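Grundberg Darko standing desk, 3 months in

The Darko is a single-motor sit-stand desk with a 53-inch top and a two-button controller. Mine arrived in February in one carton. Assembly needs a 5 mm hex key (supplied) and a Phillips driver (not supplied). The pilot holes lined up except for one at the rear crossbar, which I redrilled.

Rated load is 200 lb. I run two monitors and a printer on it and the motor does not slow noticeably. Travel is even on both legs. There is a slight side-to-side wobble at full height — acceptable for typing, annoying for handwriting. 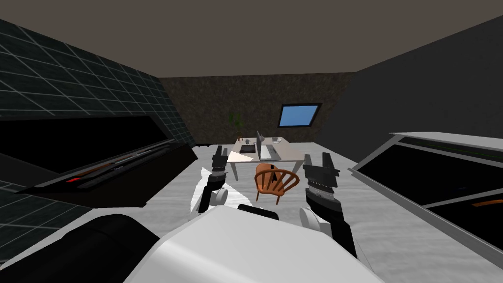
The controller is the weak point. It has no memory presets, and the display goes dark after a few seconds. Samuele Piras measured his Vivden at the same height and got less sway, but that frame costs more and the cable tray is extra.

Noise is low. The finish marks easily under a mug. Part 910, the rear bracket, should be retightened after the first month.

4 out of 5.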